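I have bought flowers at the same market stall in Plorndale since 2004, and for most of that time I thought the right amount to spend on them was as little as possible. I have changed my mind. I think cut flowers should cost more, be sold in fewer months of the year, and come with a line on the wrapper saying where they were grown.

The usual complaint against cut flowers is that they die. I don't find this very serious. A pie is gone by evening and people still bake them. My complaint is with the price, which has taught us to expect every flower in every month. My sister Emiko wanted peonies for a dinner in January and was annoyed that the grocery store had none. Ten years earlier it wouldn't have crossed her mind to look.

Tulips are the clearest case. They are a spring flower. They come up when the yard is still brown, and that is most of their charm. When they are stacked by the registers all winter next to the batteries and gum, they turn into one more thing by the registers.

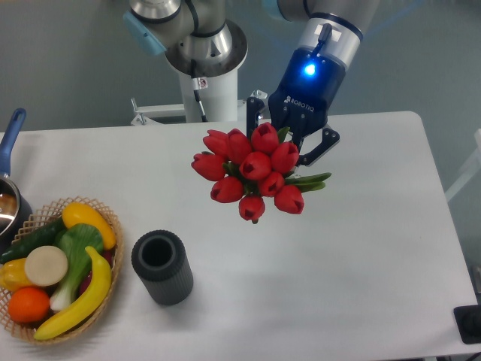

*Red tulips, with most of the petals still closed.*

Muthoni Mbwambo grows flowers on 4 acres outside Korkthorpe and sells them from a shed by the road. Her season opens in spring and closes at the first hard frost. She charges 31 dollars for a mixed bunch, and people tell her to her face that it is too much. I asked her what the price covers. She listed seed, water, the cooler, the truck, and two people to cut before sunrise in July. Then she said that she could charge less if she quit paying the two people.

I know the argument on the other side. Dima Sleiman, who edits this newsletter, made it to me when I told her what I was writing. Cheap flowers let a person with ten dollars bring something nice to a hospital room, and she doesn't want to live in a town where only the well-off can do that. I don't either. But a few stems in a jar do the same job as a big bunch, and Muthoni sells single stems to anyone who asks. Most people don't ask. We have gotten used to buying flowers by the armload.

The label is the easy part. The apples at my store have a sticker telling me where they were grown. The flowers have a sticker telling me to trim the ends. I would like to know both, and I would pay a little extra to find out.

Last winter I bought no flowers at all and put a bowl of pine cones on the table. It looked fine. In spring I drove out to the shed and paid full price.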